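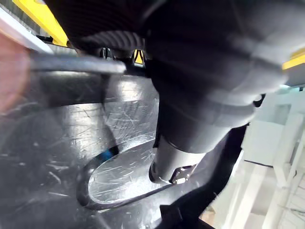 # Jirkgate workshop - the bench, the trays, the box

Up top: black plastic, scratched to bits, with the silver tip and its little hex fitting just over the oval recess. Love the scratches. Anyone who's worked at a bench will know that look.

Posted Sep 21, 2019. Quick page, will tidy the layout later. Full set is 94 pictures. Click thru from the Wurkonen page if you want the old layout from May, before the shelves were shifted and everybody lost their good pencils.

## The yellow top

Best colour in the building. Long yellow metal, glossy, picks up every light in the ceiling. Dark blue-black rack at the left end with the row of punched holes up the post. Black moulded trays set out along the top with gaps between - rounded corners, raised rims, a notched flap at one end.

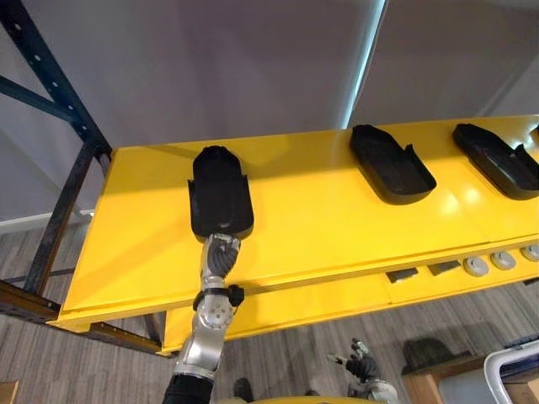

Anyway, spacing. We argued over it for most of a morning. Too close and you knock the next one with your sleeve, too far and you're walking all day. Settled on a gap you can get a hand into. The Nernier shop does theirs tighter and swears by it - fine, their benches are shorter.

Things still on the list:

- labels for the trays, proper ones, not masking tape
- order more trays, part 991 in the old Iwasaki catalogue (check the page, it might of changed)
- 4 new bulbs for the far aisle
- find the good broom

Wipe the yellow top at the end of the day please. Soft cloth. It shows every fingermark and the green scourers are banned, you know why.

## The wooden box

Light brown wood, plain as you like. Thirteen people have asked me for the drawing so I'll scan it when the scanner's back. Outside sizes first, then the inside ones, then a note on glue. Sand the inner faces before you put it together, its a pain afterwards.
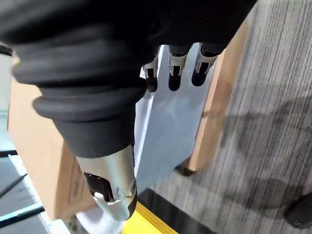 *White panel standing between the sides of the box. Black fingertips right down at it, thumb closest to us.*

More when I get a minute. Comments are open, keep the bulb complaints to email - it's on the list.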